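Getting marks off the white countertop, part 1. I did the whole counter Monday morning and am posting as I go. 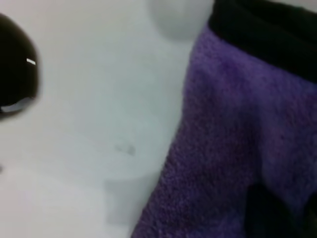 Līga Vanags wrote back within a minute that baking soda had taken the shine off her own counter and she wouldn't let it near a white one again.

Fair point, and I should have started with it. Baking soda is a mild abrasive. On a matte counter you probably won't notice. On a glossy one you can end up with a dull patch, and a dull patch is worse than a gray mark. So it's fourth on my list, not first.

2/ The small gray one near the middle is the kind I mean. Faint, no real shape, a couple of darker specks in it. I have had these on every white surface I ever owned. You stop seeing them in the evening and then at 7 a.m. they are back.

3/ First question is whether it's on the surface or in it. Run a clean fingernail over it sideways. If you feel an edge, it's stuck on. If you feel nothing, it could be metal transfer from a pan or a stain. Don't scrape with a knife to find out.

4/ Step one for everything: warm water, one drop of dish soap, a soft cloth. Lay the wet cloth on the mark and leave it for 12 minutes. Then wipe. A lot of people wipe for ten seconds, decide it didn't work and go get the bleach.

5/ Dry it right away with a second cloth. A white counter with water on it hides everything. You need it dry before you can tell if the mark is gone.

6/ Step two, if it's still there: melamine sponge, damp, hardly any pressure. This is also an abrasive, a very fine one. Same warning as the baking soda. Try it behind the toaster first.

7/ Step three: rubbing alcohol on a cotton pad, but only for ink, marker or something greasy. Dab it. Keep it away from the stove and open a window. I don't use it on anything with a seam, it can get into the glue.

8/ Aivar Ots asks about vinegar. Not on marble or any limestone, it etches. On laminate it's fine but I don't find it does more than soap. If your marks are hard water, then yes, vinegar, diluted, and rinse after.

9/ If you rent and you don't know what your counter is made of, treat it like marble until you find out. Soap and water only. Ask the landlord in writing. Mine took until September to answer, and the answer was "the white one."

10/ Baking soda, for those who still want it: paste with water, thin, fingertip only, no brush. Leave it two minutes. Rinse twice, it leaves a film. Stop if the shine changes at all.

11/ Cloths. I keep a stack of plain cotton ones from Brelto and wash them without softener. Softener leaves a coating and the coating leaves streaks. On a dark counter you see streaks as shine, on a white one you see them as gray, and then you think you have a stain.

12/ Things that caused most of my marks, going by memory: sliding pans, a damp tin left overnight, newspaper, the bottom of unglazed pots. Glazed ones too if the foot ring is bare clay. Turn yours over and look.

13/ Felt dots on the bottom of pots and vases fix that last one. Clean the base with alcohol, let it dry, press them on, wait a day. They come off in the dishwasher so don't bother on anything that goes in there.

14/ Clémence Leblanc says she just puts a tray under everything. Also works. You do have to lift the tray sometimes. I had one by the sink that I left for most of a winter and there was a brown ring under it that took three rounds of soap and the sponge.

15/ Check your work from the side, with your head low and the light behind the counter. Looking straight down you miss half of it. A flashlight laid flat on the surface does the same job at night.

16/ How long it took me: 43 minutes for the whole counter, including soaking, and I was moving jars for a good part of that. The soaking you can do in parallel if you have enough cloths.

17/ Part 2 will be grout and the strip of caulk behind the faucet. If you have a matte white sink, send me what you use on it, I have tried three things and don't like any of them.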